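Collecting examples at Girar: frequently asked questions

Page last changed 2019-11-20

What is being collected?

Short recordings of a robot arm picking things up and putting them down, with a person steering it. Each recording holds the view from the wrist camera, the joint positions, and how far open the fingers are. We call one recording an episode. The learning system is trained on the episodes afterwards and tries to produce the same sort of movement without a person steering.

How many episodes are there so far?

The Vendthorpe room has 3907 on disk. Of these, 3385 have passed checking and are used for training. The rest are kept, but the training scripts skip them.

Do I need to know how to program?

No. You need to be able to steer the arm, fill in the session sheet and follow the task card. Most operators are comfortable with the controls by the end of their second session. Programming questions go to the training side at Dehghan and should not hold up a session.

How long is a session?

A session is 16 episodes, then a break. You can do more than one session in a day if the room is free. Please don't run two back to back. The steering gets sloppy when people are tired and the checkers end up rejecting the second lot.

What is on a task card?

One instruction in plain words, such as "pick up the green apple", plus the starting layout and the place where the object should end up. Read the whole card before you touch the controls. If the card and the table disagree, change the table. If you can't, write the card number on the sheet and take the next card.

Should I always use the same path?

No. Come in from the left on some episodes and from the right on others, and vary the height you start from. The end of the movement can be much the same each time. It is the approach we want to see done in different ways.

What if I miss the object?

Carry on and try again within the same episode, up to five attempts. A miss followed by a good grasp is useful and we mark it as a recovery. If you still haven't got it after the fifth, stop the recording and tick "not completed". Do not delete it yourself.

Can I move things by hand during a recording?

No. Hands stay out from the moment the light goes green until it goes off. If something rolls off the table, stop the recording, put it back and start a new one.

Why do you use artificial fruit?

Real fruit bruises, and after a week it is a different object from the one on the card. The artificial pieces keep their shape and can be wiped down. They also come in sizes that suit the gripper. Wipe them at the end of the day with a damp cloth and leave them on the rack.

Where should the fingers be before I close them?

The point to aim for is one finger on each side of the object, low enough that closing them will not push it away.

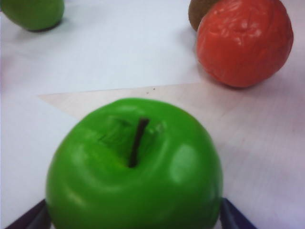
Checkers look at the moment just before the fingers close more than at any other part of an episode. With the green apple, the brown stem is the easiest thing to judge your position by: keep it between the two fingers as you come down, as it is here, and your grip should be fairly even. It also helps to have clear table round the piece you want. The red one and the brown one behind it are much closer together, and a card that asks for either will need a slower approach and a narrower opening.

Does a little blur matter?

Slight blur while the arm is moving is fine. Heavy blur all the way through means you are steering too fast, and the episode will probably be rejected.

Who checks the episodes?

Oluf Bech and whoever is on the rota with him. Each episode is watched once at normal speed and marked pass, recovery or reject. Recoveries count as passes. Rejected episodes come back with a short note, which you can read in Prerkuvton under your operator number.

Can I get an episode looked at again?

Yes. Add "second look" to the note and a different checker will watch it. Their mark stands.

When does the next set of cards start?

In March. The new set adds bowls and lids. Operators already on the rota will be given a practice session first, and practice episodes are not kept.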